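How I Cover a Work Table With Cloth (and Keep It Flat)

Posted June 17, 2021

I've covered and re-covered more tables than I'd like to admit, mostly because I sew, glue and repot plants on the same one. A cover saves the top, and a plain one makes it so much easier to find a dropped pin!

What you need: a piece of smooth, heavy cotton, an iron, a tape measure, a few clips and a sanding block with 400 grit paper.

Start with the table itself. Run your palm all over it and sand down any rough spots, very lightly, then wipe off the dust. I skipped this once and a splinter went right through a brand new cover. Grr.

Now measure. Add 4 inches to every side you want to hang down. If one side goes against a wall you can leave that side flush, and you'll get a nice straight line at the back. Wash the fabric before you cut it (mine shrank quite a bit, so please don't skip the wash).

Iron it while it's still a little damp. Fold lines from the store are the stubborn ones, especially the one right across the middle. Spritz it, press it, leave it alone for 20 minutes and press again. If it still shows after that, I live with it. A faint crease never hurt a project.

Lay the cloth from the back edge and smooth toward yourself with both hands, then out to the sides. Clip the corners underneath. My friend Saodah Ginting uses double-sided tape and swears by it, but I hate scraping it off later.

Pick a color that won't fight with your work. I tried white (shows everything), then dark green (hides every needle), and ended up with tan. I've had this piece for 40 projects or so and it still washes up fine.

Last thing: bring cords in from the side and check that they don't drag on the cloth, or you'll be straightening it all day long. 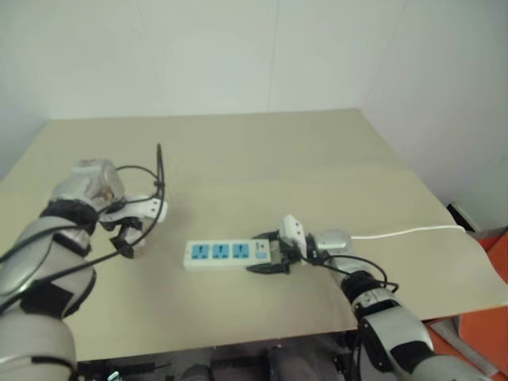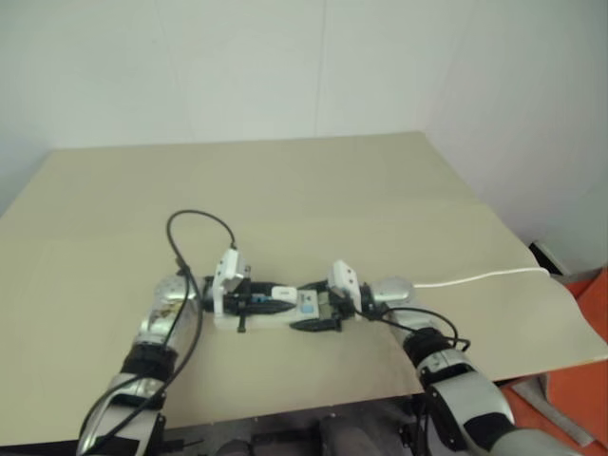 Beige cover on the table, with the back edge up against the wall.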